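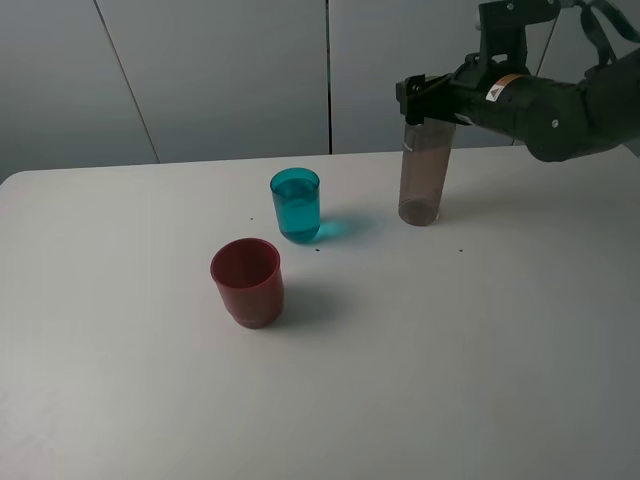

Unit 2: Volume, Capacity and Units of Measure

2.1 Terms
Volume is the space an object or substance takes up. Capacity is the volume a container can hold. A cup filled halfway has the same capacity as it had when empty; the volume of its contents has changed.

2.2 Units
The SI unit of volume is the cubic meter. Laboratory work uses the liter (L) and the milliliter (mL).
1 L = 1000 mL
1 mL = 1 cubic centimeter
Convert all values to one unit before adding or subtracting.

2.3 Reading a scale
Place the cylinder on a level surface. Bring the eye to the height of the liquid. Water in glass forms a curved surface, the meniscus, and the reading is taken at its lowest point. Record one digit beyond the smallest marked division. Readings taken from above the surface come out too high.

2.4 Volume by displacement
Record the starting volume, lower the solid until it is fully under water, and record again. The difference is the volume of the solid. Air bubbles on the solid add to the result and must be shaken off.

2.5 Worked problem
A tank holds 2128 mL of water. A sample of 106 mL is drawn off. Volume left: 2128 - 106 = 2022 mL, or 2.022 L.

Problem set 2 is due 7/1/26. Show units on every line. Use the Vestergaard tables for density values.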